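Kusdale Robotics Elective
Handout for the tabletop unit (keep this one, you'll need it again in March)

Okay, so last session we got through the boring half, and now we get to the fun part: showing a robot how to do something by doing it yourself! You'll be using the paired hand grippers, and each team's recordings go into the Nutis folder, not your own drive (please, please, I spent an entire evening moving files last term).

Each pair gets a 40-minute slot. I want 10 recordings out of that, and I'd much rather have 10 slow, clean ones than a pile of rushed ones. Swap operators halfway.

A few things I keep repeating, so I may as well write them down. Start with both grippers at the near edge of the table. Keep the marker cubes facing out and don't wrap your fingers over them. Move at the speed you'd use to pass somebody a full cup of coffee. If you fumble, finish the motion anyway and note it on your Geveck sheet – a fumble is still data, and I like reading about them.

Apple and bottles on the round table: 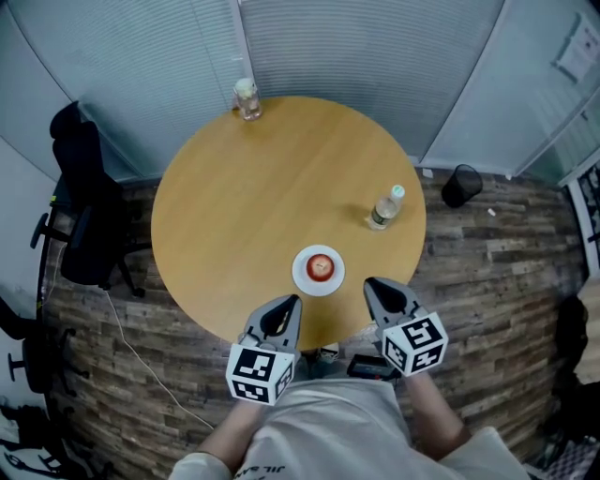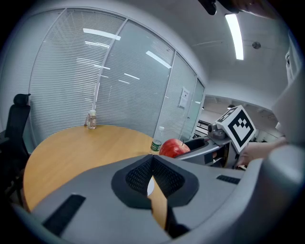
Zelenák asked whether it matters which hand goes first, because their team had been switching without thinking about it. It does matter, a bit! Pick one order and stick with it for the whole slot, then write it at the top of your sheet. If you want to try the other order, start a new set and label it 2.

For your write-up (2 pages, and I do mean 2) tell me what you changed between your early recordings and your later ones, and which object gave you the most trouble. Guesses are fine as long as you say they're guesses.

Sheets go in the tray by 4 p.m. Chargers go back on the shelf, plugged in.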